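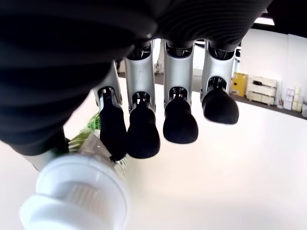
A translucent plastic bottle with a white, ridged screw cap and a green printed label, lying on its side.

Screw cap (bottle closure)

A screw cap, also called a screw top or threaded closure, is a lid that is fixed to the neck of a container by turning. A raised spiral on the inside of the cap engages with a matching spiral on the outside of the neck, so that rotation draws the cap down until a sealing surface meets the rim. Screw caps are used on bottles, jars, tubes and cans holding drinks, foods, cleaning products, medicines and cosmetics. Most caps for small plastic bottles are moulded in polypropylene or polyethylene.

Contents
1 Terminology
2 Construction
2.1 Top panel and skirt
2.2 Thread
2.3 Seal
2.4 Ridges
3 Neck finish
4 Opening and closing
5 Types
6 Manufacture
7 Labels and cap colour
8 Faults
9 Reuse and recycling
10 See also

Terminology

In the packaging trade the word "closure" covers any device that shuts a container, including corks, crown caps, plugs and pumps. "Cap" is normally kept for closures that fit over the outside of the neck. "Lid" is used for wider closures, such as those on jars, although there is no fixed diameter at which a cap becomes a lid. In everyday British usage "top" and "lid" are both applied to bottle caps of any size.

The part of the bottle that receives the cap is called the neck finish, or simply the finish. The term dates from the hand-blowing of glass, when the mouth of the bottle was the last part to be completed. It has been carried over to plastic bottles, where the neck is often the first part to be formed.

Construction

Top panel and skirt

A plain screw cap has two main parts. The top panel is the flat or slightly domed disc that covers the mouth of the bottle. The skirt is the wall that runs down from its edge and carries the thread. The corner between the two is usually rounded, which eases removal from the mould and reduces splitting if the bottle is dropped on its cap.

The height of the skirt depends on the number of turns of thread required. Short skirts save material and open quickly. Tall skirts give a more secure hold and are preferred for thick liquids and for bottles that are opened many times.

Thread

The thread is described by its diameter, its pitch and the number of separate spirals, known as starts. Pitch is the distance between neighbouring crests of the thread, measured along the axis of the cap. In a single-start thread this equals the distance the cap moves in one full turn, known as the lead. In a multi-start thread the lead is the pitch multiplied by the number of starts. A closure with 4 starts therefore travels four times as far in one turn as a single-start closure of the same pitch, and can be removed with a short twist.

Threads on plastic caps generally have a rounded or sloping profile. On the side that bears the load the slope is kept shallow, so that the cap resists being pushed off the neck. The other side may be steeper or more gently curved according to how the cap is to be taken out of the mould.

By convention, nearly all screw caps are right-handed: they close clockwise and open anticlockwise when viewed from above. Left-handed threads are found on a few industrial containers and gas fittings.

Seal

The thread holds the cap in place but does not make it leakproof. Sealing is done at the rim, by one of the following:

Liner. A disc of foam, paperboard or soft plastic fitted inside the top panel and pressed against the rim.

Plug seal. A ring moulded as part of the cap, which pushes into the mouth of the bottle and bears on its inner wall.

Crab's claw seal. A thin, curved lip that bends as it meets the rim and presses against it.

Foil seal. A membrane bonded to the rim beneath the cap, which is peeled off at first use. The cap alone seals the bottle after that.

Caps with a plug seal or a lip need no separate liner and can be made in a single piece. They depend on close control of the neck dimensions, particularly the inside diameter and the roundness of the rim.

Ridges

The outer face of the skirt is commonly covered in fine vertical ridges, also called knurling, ribs or serrations. They give the fingers something to push against and are useful when the hand or the cap is wet. They are also used by capping machinery, some types of which have chucks with matching grooves.

Fine, closely spaced ridges spread the pressure over the fingertips. Coarse ridges give a stronger hold but are less comfortable to grip hard. Smooth caps are mostly confined to cosmetics, where appearance is given more weight, and to caps wide enough to be held in the palm.

Neck finish

A typical plastic neck finish has a flat rim, a length of thread and, on many bottles, a projecting collar below it. On bottles blown from a moulded preform the collar is called the support ring or transfer ring. It carries the weight of the preform and later the bottle as they pass along the filling line.

Finishes are identified by a code giving the outside diameter of the thread and its style. Caps and bottles bought from separate suppliers must share both. Two finishes of the same diameter may differ in pitch, thread height or number of starts, and a cap made for one may turn on to the other without sealing.

Opening and closing

The turning force needed to loosen a closed cap is the removal torque. The force used to close it is the application torque. Removal torque is normally the lower of the two and changes during storage, as the liner relaxes and the plastic creeps under load. Dried residue on the thread, especially from sugary liquids, can raise it considerably.

A wide cap is easier to turn than a narrow one closed to the same torque, as the fingers act further from the axis. Beyond a certain width this advantage is lost for users with small hands, who can no longer reach around the skirt.

One hand usually steadies the body of the bottle while the other turns the cap. Thin-walled bottles may bend inwards when held tightly, and a full bottle can discharge part of its contents as the cap comes free. Holding the bottle near the shoulder, where the wall is stiffer, reduces this.

Types

Continuous thread caps have one or more unbroken spirals and are the most common form.

Lug caps have short, separate projections in place of a full spiral. They close in a fraction of a turn and are usual on metal jar lids.

Tamper-evident caps have a band at the foot of the skirt, joined by small bridges. The bridges are designed to break at first opening, leaving the band on the neck.

Tethered caps remain attached to the band by a strip or hinge after opening.

Child-resistant caps require two actions at once, most often pushing down while turning. Many are built as an outer shell turning freely over an inner cap.

Dispensing caps screw on to the neck but have a flip-top, spout or valve in the top panel for everyday use.

Manufacture

Plastic screw caps are made by injection moulding or compression moulding. In injection moulding, molten plastic is forced into a closed mould through a small opening, which commonly leaves a mark at the centre of the top panel. In compression moulding, a measured pellet of hot plastic is placed in an open cavity and pressed to shape, and no such mark is left.

The thread presents a difficulty in either process, since it forms an undercut. The core of the mould may be unscrewed from the finished cap, made to collapse inwards, or simply pulled out while the plastic is warm enough to stretch over it. The last method, known as stripping, is the quickest and is suited to rounded threads in flexible plastics.

Labels and cap colour

White is a widely used cap colour. It is obtained with a mineral pigment, normally titanium dioxide, which also makes the plastic opaque. Coloured caps may be matched to the label or used to tell apart products sold in the same bottle.

Labels on translucent bottles may be wrapped around the body and glued, applied as self-adhesive patches, or shrunk on as a sleeve. A label covering only part of the body leaves the level of the contents visible.

Faults

Cross-threading occurs when a cap is started at an angle and its thread rides over that of the neck. The cap feels tight but sits unevenly. Turning it backwards until the thread drops into place, and then forwards, normally corrects the fault.

Stripping of the thread in use results from excessive force. The cap jumps and does not tighten further. This fault is not related to the moulding method of the same name.

Back-off is the gradual loosening of a cap in transport or storage. Vibration, changes in temperature and a slippery neck all contribute.

Stress cracking appears as fine splits, usually in the corner between top panel and skirt, and is made worse by contact with detergents and some oils.

Reuse and recycling

Caps are often made from a different plastic from the bottle. Where the bottle is of polyethylene terephthalate, the two are separated after shredding by flotation: polypropylene and polyethylene float in water, while polyethylene terephthalate sinks. Advice on whether to leave the cap on varies between collection services. Loose caps are small enough to fall through sorting screens.

See also

Bottle
Crown cap
Jar lid
Neck finish
Packaging
Screw thread

Page last edited 08/01/2024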